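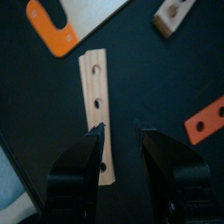

Our group's project was to look at how preschool children use construction toys and to suggest a better way to store and hand them out. We worked with a wooden building kit at the Plinville after-school center over 2 weeks in October. The kit has blocks, drilled strips and play tools, and the parts differ a lot in how easy they are to find and pick up. The toy saw has a bright orange handle with a large grip opening, while the long strip with three round holes is pale, unfinished wood. On a dark tabletop both stand out well. On the beige carpet at the center, the strips were the parts that went missing most.

Method

We ran 6 play sessions of 40 minutes each. In the first half of the sessions the parts were tipped out on the carpet, which is how the center normally does it. In the second half we used a table with a dark, matte cover and put out fewer parts at a time. One of us took notes and the others helped the children when asked. We did not tell them what to build.

What we found

Children reached for the tools first in every session. The saw was used for pretend cutting, mostly on strips held down with the other hand. Blocks and strips were joined later, once the play had settled down – usually after 15 minutes.

Cleanup was faster at the table. On the carpet, pieces slid under the shelf and staff had to look for them afterward. At the table the children put most parts back themselves, although they mixed the strips in with the blocks.

Two of the younger children had trouble lining up the holes in a strip with the hole in a block. Older children turned the strip first and then moved the block under it.

Suggestions

We recommend a dark table cover, a shallow tray for strips and a separate bin for tools. Labels should have a drawing as well as a word. The tray we built from cardboard was too weak and bent by the fourth session – plywood would be better.

Limits

Our group of children was small, and the table sessions came second, so they already knew the kit by then. We would switch the order if we did it again. The Burncombe center has asked to try the tray next.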